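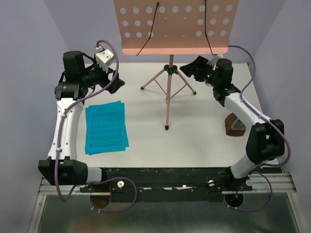

Working the Bundanau Division

The line between Miranda and Bundanau was laid as single track, with passing loops placed where the ground allowed. On the plains that caused little trouble. In the hills west of Storkus it set the limits of the whole railway, and every superintendent who held the division worked within them.

The ruling grade on the climb is one in 50, against the westbound load. An engine that could take 1000 tons out of Miranda had to leave part of its train at Storkus yard or wait there for a banker. Either course used time. Trains were commonly divided, the first portion taken to the summit loop and the engine sent back light for the remainder, so that one freight held the section for three separate movements.

Loop length was the second constraint. The yard at Storkus and the summit loop could each hold a full train. Dinero, between them, could not. When two long freights met at Dinero the crews had to saw by, one train drawing forward in parts while the other stood clear on the main — a slow business on a falling grade, with hand brakes to be set and released each time.
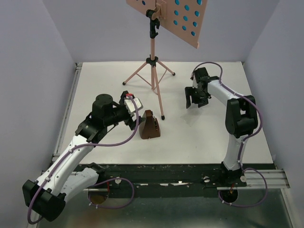
A metronome and music stand on a white table.

Dispatching was by written order. The operator took down the message, repeated it to the dispatcher, and handed copies to the conductor and the driver. An order once completed stayed in force until it was fulfilled or annulled. The division's rule book gave eastbound trains right of way over westbound trains of the same class, which suited the Miranda office and did nothing for a heavy engine stopped on the hill.

The summit stands at 2335 feet. Snow was rarely deep there, but it drifted in the cuttings, and from March onwards the thaw brought clay down into the side drains. Section gangs cleared these by hand before the track was lifted and packed. Speed restrictions on the upper section normally stayed in place until the ballast had settled.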